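Scratched metal bins for camping stuff: paint or leave?

Rornholm shed
July 31, 2019

Hello all. I have two grey metal bins in the shed, end to end, and we keep the camping things in them. Inside the front one the paint is worn in a long strip and the bottom is full of scratches. Must I paint it again, or is a liner enough? Also, is it okay to keep a plastic tumbler and a torch together in there until September? I paid $20 for the pair, so I don't want to spend much.

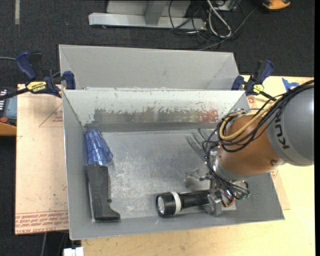 Musley

The bottom is bare metal, so the scratches there are only looks. I would care more for the wall. At the right end of the worn strip I see a reddish patch — it may be rust, I can't say from a photo. Rub it with fine sandpaper. If the colour comes off on the paper, brush on a little metal primer and wait 18 hours before you put things back. Then lay a rubber mat on the bottom. The blue tumbler is light and will roll less on rubber. For the torch, take the batteries out before you store it. I forgot this one time and had to throw a good torch in the rubbish.

Pimentel

just chuck an old towel in, mine has been like that 8 years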